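Ticket: wrist camera policy stalls at transparent panel edge
Project: Clelov
Component: grasp-point head, wrist view
Reported by: Tainá Marinho
Assigned to: Wumpini Akpalu
Status: Resolved, one follow-up open

Summary

The edge-following policy trained on the Prevley set stops short of contact when the target is the upright edge of a clear panel next to a light wall. On opaque edges the same checkpoint behaves normally. The arm approaches, slows, and then oscillates sideways until the step limit of 100 is reached. No fault is raised by the controller.

Setup

Checkpoint: Sisay, trained on 1,352 demonstrations, wrist view only.
Control: position commands, gripper open during approach, closing triggered by the contact head.
Evaluation: 17 trials per condition, fixed start pose, room lights on.
Success: both fingers on the panel and a stable grip before the step limit.

Steps to reproduce

1. Load the Sisay checkpoint with the default crop and no depth input.
2. Move to the start pose facing the panel edge.
3. Run the approach with logging of the predicted grasp point turned on.
4. Plot the horizontal component of the prediction against step number.

Expected: the prediction settles on the panel edge and stays there.
Observed: the prediction alternates between the panel edge and a second location on the wall side. The commanded velocity averages out near zero.

Log, Marinho

Checked calibration first. Hand-eye transform was redone and the residual did not change enough to matter. Swapped the camera cable. Same behavior. Replayed the logged images offline through the network and got the same alternation, so the arm and controller are out of it.

Next I looked at the saliency maps for the stalled steps. There are two peaks. One is on the panel edge. The other falls on the wall, along the dark strip of shadow directly beside the edge. In the view below the central finger is already lined up with the edge, and the wall shadow also has a darker horizontal band running to the right. The left side gives the network very little to work with: dark space behind the pane, scratches, scuffs and a glossy reflection low down.

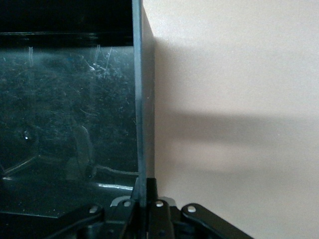
Log, Akpalu

Agree that the second peak follows the shadow. To test it I masked the wall side of the image and reran the offline replay. The alternation went away, and the prediction held on the edge. Masking the scratched area of the pane while leaving the wall visible made no difference. I had expected the scratches to be the main problem, so that guess is withdrawn.

The training set explains part of it. Prevley has clear objects, but nearly all of them were recorded against dark backgrounds, where a shadow contributes little. The network has learned that a vertical change from dark to light marks the edge. With a light wall there are two such changes close together, and the single-point output has no way to represent both.

Masking is not usable as a fix. It needs to know where the edge is before it can decide what to hide.

Changes tried

a) Temporal smoothing of the grasp point. Oscillation reduced, stall unchanged. The averaged point sits between the two peaks and the arm holds there.
b) Brightness and contrast augmentation, retrained from scratch. No improvement on this condition.
c) Synthetic shadow augmentation. Soft-edged dark strips and bands are drawn at random beside labeled edges, with the label left where it was. 2,000 extra training images generated from existing Prevley recordings.
d) Same as c, with the single-point output replaced by a heatmap. The controller takes the strongest peak and keeps it unless another exceeds it for several steps in a row.

Result

Original checkpoint: 0 of 17.
Change c alone: 9 of 17.
Change d: 16 of 17.

The remaining failure under d is a late contact trigger. The grasp point was correct throughout. Opaque edges were rerun under d and show no regression.

We can't separate the contribution of the heatmap from that of the peak-holding rule with these runs. Anyone citing the number should state both.

Resolution

Change d merged into the Clelov branch as the default. The old output stays available behind a flag until the Drostik comparison has been rerun.

Follow-up

Contact trigger delay on clear panels, assigned to Marinho. Needs gripper current logged at full rate, which the current recorder drops during image writes.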